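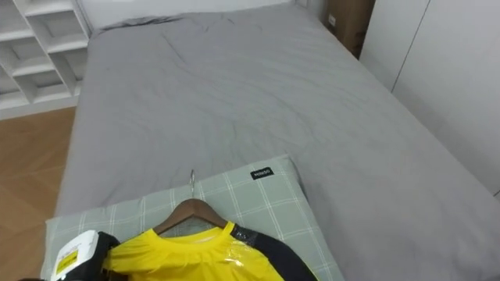
I used to be a brilliant sleeper. Buses, sofas, once the back row of a school play - I could nod off anywhere. Then I hit my forties and it just stopped, and there I was at three in the morning, wide awake and cross about a parking fine from years ago.

So I did what everyone does and bought things. A lavender spray from a shop in Flomingate (smelled like my gran's drawers, did nothing). Then an app called Ulto, which told me I'd woken 19 times in one night. Thanks for that! I slept even worse the next night, worrying about the score.

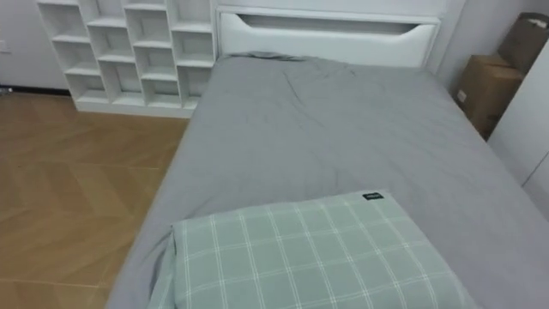 What helped in the end was dull. I started getting up at the same time every morning, weekends too, and I moved my last coffee to before lunch. The first fortnight was horrible and I was a misery to live with. By July I was getting six hours most nights, sometimes seven, and I'd stopped looking at the clock.

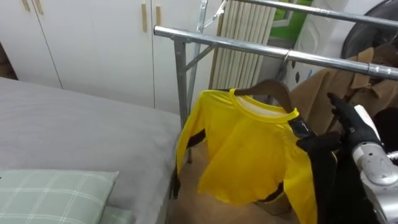
Cooler is better

I also turned the heating down to 18 degrees, after years of sleeping in what my sister calls the greenhouse. She's been smug about it ever since. I still wake up now and then, but I've paid the parking fine.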